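## Section 4: Stocking the Shelves

By now your Homent unit should be standing square and steady, with every brace tightened and the boards dropped into their rails. If you built it on Thursday evening and left it overnight, so much the better - the boards like a little time to settle before you ask them to carry anything. Now comes the part most of our customers tell us they enjoy, and we hope you'll take your time over it.

You will want a clear work surface close to the unit, a soft dry cloth, and the groceries you plan to put away. Cardboard makes a fine resting place for boxes while you sort.

### 4.1 Sorting before you lift

1. Wipe the top of your work surface with the dry cloth.
2. Lay a flat piece of cardboard beside it, or use one you saved from the Homent carton.
3. Set your boxed goods on the cardboard and group them by kind: crackers with crackers, cereal with cereal, and so on.
4. Check each box for a torn flap or a crushed corner. Damaged boxes lean, and a leaning box takes its neighbors along with it.
5. Measure your tallest box. If it stands over 220 mm, read Section 5 (Moving a Board) before you go any further.
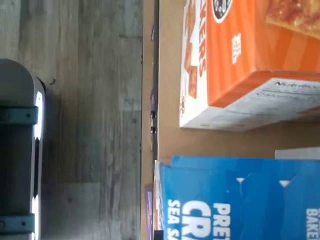
*Fig. 7. Grocery boxes resting on cardboard next to a gray wood-grain surface.*

**Note:** Narrow packages like to slip down into the gap between a table and whatever is pushed up against it. Have a quick look along the edge before you decide that something was left at the store.

### 4.2 Loading the boards

Work from the bottom of the unit to the top. It feels backward when the shelf at chest height is the one you're itching to fill, but a unit with some weight down low is a calmer thing to work around, and you'll be glad of it when you are reaching past the uprights later on.

1. Put cans, jars, and bottled drinks on the lowest board. Spread them from side to side instead of bunching them at one end.
2. Leave the upper board for light boxed goods, such as crackers and dry snacks.
3. Stand each box upright with its front facing out, so you can read the name without turning it around.
4. Keep the fronts in line with one another, set back a finger's width or so from the edge of the board.
5. When a row is finished, press gently on the middle of the board. A small amount of give is normal. If the board rocks, take everything off again and reseat it as shown in Section 3.

**Caution:** Do not load any single board with more than 72 pounds, and never climb on the unit, even for a moment, even if it feels solid as a rock.

**Caution:** Please don't hang bags or baskets from the diagonal brace. It keeps the frame from swaying and was never meant to carry a load.
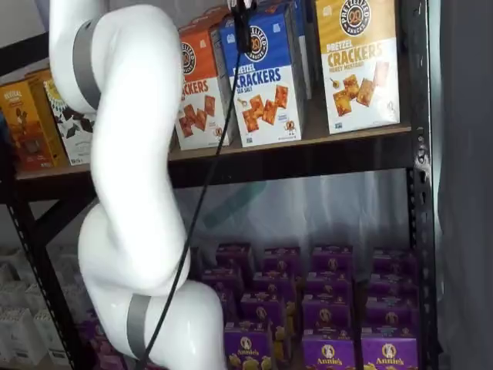
**Wakimero Home Storage**
*Cherkaoui, product guide writer*

The shelf of pretzel crackers in Fig. 8 follows the steps above: the boxes stand upright, fronts outward, on a brown wooden board, with the slotted black upright over at the right. You don't have to keep to one kind of food per board the way a store would, of course. Many households like breakfast things together and lunchbox things together, and that works every bit as well.

### 4.3 Keeping it tidy

1. Bring older boxes forward each time you shop and put the new ones behind.
2. Dust the boards with a dry cloth. A damp one is fine for the metal uprights, as long as you dry them afterward.
3. Check the bolts after the first 2 weeks of use, and again whenever you move the unit.

Replacement boards and braces can be ordered from our Bitolport parts desk. Ask for part 267 if you need a single board, and have the width of your unit handy when you call.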